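# The Trouble With the Tidy Desk

The email arrived in the first working week of the year, as it always does. A firm called Mosodness wanted me to know that my desk was costing me money. Clutter, it said, drains the mind, and for a monthly fee an app would send me a reminder to clear it. I was eating toast over a stack of unpaid invoices when I read this, and I will admit it stung a little.

Clearing up has become a serious business. Jomeo sells trays for putting other trays in. Lightfoot runs a one-day course, held on a screen these days, at the end of which you receive a certificate to hang over the desk you have just been taught to keep bare. Itstead prints a planner with 18 headings on every page, one of which is "Breathe". All of them promise the same thing, that a clear surface leads to clear thinking, and all of them are rather short on proof.

I asked each firm where the claim came from. Mosodness sent me a link to its own blog. Jomeo sent a discount code. Lightfoot replied at length, with a survey of 662 people who had taken its course, most of whom said they felt better afterwards. I don't doubt it. I feel better after most things I have paid for, at least until the bank statement turns up. What the survey didn't ask was whether anyone had got more done. Itstead has yet to reply, and I like to think my message is sitting under the wrong heading.

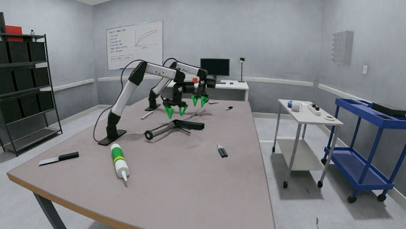 The idea is older than the apps, of course. Offices have had clear-desk rules for decades, and some of the reasons were sound enough. Papers left out overnight can be read by the wrong person. Cleaners can't wipe what they can't reach. A shared desk has to be handed over in a state that the next person can stand. Those are good manners and basic security, and I have no quarrel with either. The leap comes when a rule about locking up the payroll gets sold back to us as a route to a better self.

I did try it. For 20 days I followed the Lightfoot method, which asks you to finish each afternoon with nothing in front of you but a lamp and whatever you are working on. The first few evenings were pleasant. I found a cheque from May, a spare key and the good scissors. By the second week I was losing a chunk of every morning to getting things back out again. My notes for a long piece had been spread across the table in an order that made sense to me and to no other living person. Once they were squared off in a folder, the order had gone, and so had the half-formed thought that went with it.

A mess, if it's your own, is a sort of map. The thing on top is the thing you touched last. The thing at the far corner is the one you are putting off. Filing wipes all of that out and gives you the alphabet in its place, and I have never once had an idea in alphabetical order.

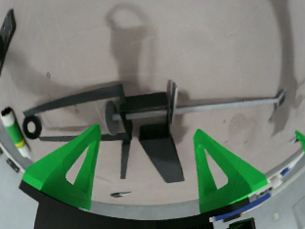

What the tidy-desk trade seldom admits is that a clear surface and a simple task are separate matters. You can sweep away every mug and paper clip and still be left with the one awkward job that was there all along. Think of a single long piece of machinery in dark greys and black, laid across a pale top. There's plenty of open space on that surface, and it tells you nothing about how to deal with the thing in the middle. My tax return is much the same. It was no shorter for having the table to itself.

I can already hear the objections. Some people do find piles upsetting, and anyone who shares a kitchen table with two children and a laptop has to clear it by teatime whether they believe in it or not. Fine. Put your things away if you like them put away. My complaint is with the price and the preaching, and with the hint that those of us behind a wall of paper are morally a bit damp.

The reminders from Mosodness carried on through the trial, one every afternoon, each with a little picture of a broom. I cancelled on day 20, and cancelling took four screens and a questionnaire. The last screen asked me to rate my sense of calm. The invoices are back where they were, and I've paid two of them.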